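**Ticket 133: desk by the partition, ring marks and stuff piling up again**
Opened by: Lovely Malabanan
Status: open (sort of)

Hi Benedikt, me again! I'm mostly worried about drinks sitting next to the books, and about the coaster, which keeps wandering off to wherever it feels like.

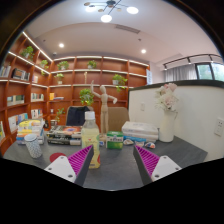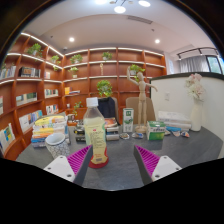
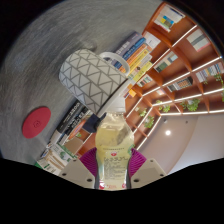
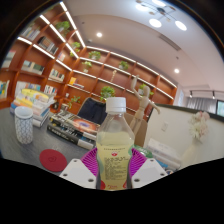
*Shared desk, January. Same bottle of pale yellow drink in all four.*

**What's wrong**

I found two sticky rings on the gray top, both over on the books side. One came up with warm water and a cloth. The other is still there if you tilt your head (I had to crouch). Also the bottom book in the yellow-topped stack has a wavy corner, and I'd swear it was flat in December.

**Tried so far**

- Dish soap and warm water, 10 minutes under a damp cloth. Ring one gone, ring two lighter.
- Prosta spray from the supply closet. Smelled great, did nothing.
- Asked Danilo if the drink was his. He says no, he only drinks coffee, and the patterned mug isn't his either.

**Update, 4:10 pm**

Cherry Mae says the red coaster came as a set and the others are in the drawer under the printer. I looked, and there's a box of staples and a Wunda catalog in there. Cherry Mae, could you check your own drawer please?

**Update, next morning**

Ring two is gone! Baking soda paste, left on while I answered email, then wiped off twice. I did the whole left side while I was at it.

Still to do:

1. Move both book stacks onto the shelves. Nestor says there's room if the plants scoot over.
2. Find the other coasters, or order more (Nestor, is Altero okay again?)
3. Get the little wrapped snacks into a bowl, they end up everywhere.

Please leave the vase where it is, I like the flowers there. I'll keep this open until the coasters show up.

Lovely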